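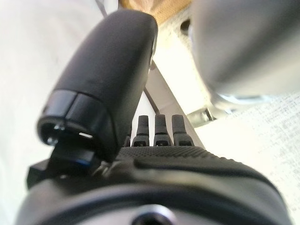
About the Gulside School

The Gulside School of Textile Conservation and Repair is an independent, nonprofit school offering training in the care, mending and storage of cloth. It was founded in 2000 by Rosemarie Dreßler and Theda Ackermann, who had worked together for many years in the repair of church and theater textiles. The school holds classes through the year at its building on Makori Street and accepts students from all backgrounds. No earlier training is required for the foundation course.

Our Purpose

The school exists to teach people to look after cloth well. Much of what is worn, slept under or hung at a window can be kept in use for a long time if it is cleaned with care and mended early. The same skills serve museums, theaters, places of worship and private households. We teach them as one body of knowledge, and students who intend to work in a museum store sit beside students who wish to mend a family quilt.

We ask every student to learn hand sewing before any other method. Machine work is introduced in the second term, after the student has shown steady control of the running stitch, the backstitch and the plain darn.

Programs of Study

The foundation course lasts 14 weeks. It covers fiber identification, hand stitching, patching, darning, wet cleaning and the safe storage of flat and rolled textiles. Classes are small, and each student keeps a sample book that is reviewed at the end of the term.
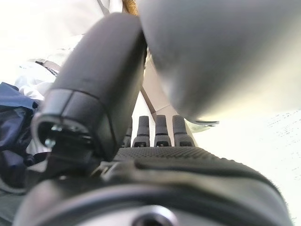
Students who complete the foundation course may apply for the certificate program, which takes two years of part-time study. The first year is given to woven cloth and the second to knitted goods, lace and costume. Each certificate student completes one long repair under supervision and submits a written treatment record. The record must state the condition of the piece on arrival, every step taken, and the threads and dyes used.

Evening classes are open to the public and may be taken singly. Subjects in recent terms have included sock and sweater repair, the relining of coats, moth prevention, and the washing of old table linen.

The Study Collection

The school maintains a study collection of more than 1000 pieces, most of them ordinary household and working textiles. The oldest part is the Desevura gift, a group of 79 mended work shirts, aprons and sacks. These pieces show repair methods that are seldom recorded in printed manuals, and they are used in teaching every term. The remainder has come to the school through gifts and bequests.

Outside readers and researchers may visit the collection by appointment. Requests should be made in writing and should name the pieces, or the kind of pieces, to be seen. Pens, food and drink are not permitted in the study room – pencils are supplied.
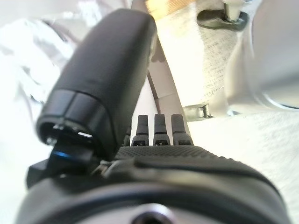 A robotic gripper, seen close up

Faculty and Staff

Annelore Kramer has served as director since Ms. Ackermann's retirement. She teaches the certificate seminar on treatment records and has charge of admissions.

Timo Voß heads the foundation course. He trained as a tailor and worked for the Wanine Theater before joining the faculty, and he continues to teach the evening class on coats.

Si-eun Ha is keeper of the study collection. Her own work concerns patched and layered cloth, and she leads the second-year course in knitted goods.

Ms. Dreßler remains a member of the board and gives the opening lecture each October.

Community Work

The school holds a public mending day once a term. Residents may bring up to two items for advice or simple repair at no charge. Leather, fur and electric blankets cannot be accepted. 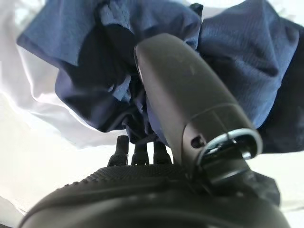
Items that need longer treatment may be left with the school for assessment, and the owner will receive a written estimate before any work begins. Certificate students carry out part of this work under the guidance of the faculty – the fees are placed in the tuition assistance fund.

Admissions and Tuition Assistance

Applications for the foundation course are considered in the order received. Applicants to the certificate program are asked to submit a sample book and attend a short interview. Assistance with tuition is available on the basis of need, and a request for assistance has no bearing on the decision to admit.

The school does not discriminate in its admissions, employment or programs. Questions about access to the building should be sent to the school office before the first class, so that suitable seating and lighting can be arranged.

Page last reviewed 10/6/20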